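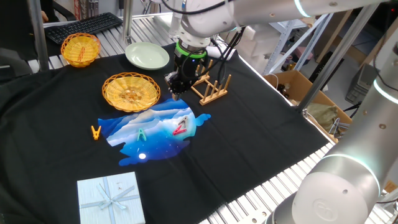 To: Carnport build list
Subject: Re: Gripper stalls short of commanded width on small parts
Date: Mar 18, 2021

Replying inline, with most of the original trimmed.

> The gripper stops a few mm short of the commanded width whenever
> the target is under 8 mm. I get the same result at every force
> setting. Is this the driver or the fingers?

Probably the driver. The Mfaume node clips any width command below its configured minimum, and the shipped config sets that minimum to 8. It does this silently unless the log level is set to debug. Look for min_width in the gripper section of the yaml and set it to 0, then restart the node. A reload is not enough - the value is read once at startup.

If the gap is still there after that, check the finger zero. Close the fingers on nothing, read the reported width, and put that number in as the offset. Mine drifted after I changed fingertips and I didn't notice for weeks.

> Separately, I am picking clothespins off a black cloth and the
> approach height is inconsistent. The plate and the baskets are fine.

I have the same kind of layout on my table: clothespins, two woven baskets, a plate, a dish rack, all on black cloth over aluminum extrusion. The extrusion is ribbed, so the cloth has no flat support between the ribs. A light part can sit lower or higher depending on where it lands. A plate spans the ribs and doesn't care. I would put a flat sheet of something stiff under the cloth before touching the software.

The other contributor is depth. Black cloth returns very little to my sensor and the table plane fit gets noisy. I stopped fitting the plane from the live cloud. I touch off with the closed fingers at 3 points on the cloth, compute the plane once, and store it with the calibration. Redo it if the cloth gets moved.

A printed mat helps too. My clothespins on the mat segment worse than the ones on bare cloth if I threshold on color, since the blue print swallows the teal one, but the depth under them is better. Pick whichever problem you prefer to have.

> Do you run both arms from one controller loop?

No. Each arm has its own process at 1000 Hz, and a coordinator sends both of them waypoints at a much lower rate. The Gislow branch merges them into one loop. I tried it and went back. A fault on one arm stopped the other in whatever pose it had, and twice that was directly above the rack.

For the rack itself, approach vertically and keep the wrist cables on the side away from the pegs. I have a software limit on the last joint for this. Without it the planner takes the short way around and the cable loop drags across the table.

> Is the Caltetti mount worth printing?

Yes, at 80 percent infill. At the default it flexes enough to see in the repeatability numbers. Tighten the bolts again after the first day of use.

I can post my yaml and the touch-off script if there is interest. The script has my joint limits hard-coded, so read it before running it.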